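The arm had a name by then. We called it Lu, after the sticker on the crate of motors, and all through January it lived in two places: in pieces on the bench at the Briradora shop, and whole inside the computer, where it never dropped a screw or pinched my thumb.

I loved the computer one. I'd get in at 5 with a thermos and stay until the heat shut off, nudging joints and running the same reach over and over – 164 tries one evening, and I could have done 164 more! The plan was simple. Lu would stand on the table, bend down to the open box beside it, and bring up whatever we'd dropped in there. We had 700 lines of code and a drawer full of washers, and I was sure that was enough.

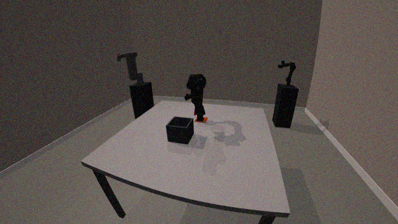

Valico wanted to know if the real table would be that steady, and said the one by the window rocked if you so much as leaned on it to sneeze.

I hadn't thought about the rocking. I'd thought about friction and lag and the weight of the wrist, and there was our table with a folded matchbook under one leg. So we flipped it over right then and bolted on a brace from an old bed rail, 16 bolts, most of them matching.

After that we set Lu on top and ran the cable to the wall. The motors hummed, that high sweet note I'd only heard one at a time before – and now all of them together! The shoulder twitched. The elbow came around, slower than on the screen, and I grabbed Valico's sleeve and held on while it started down toward the box.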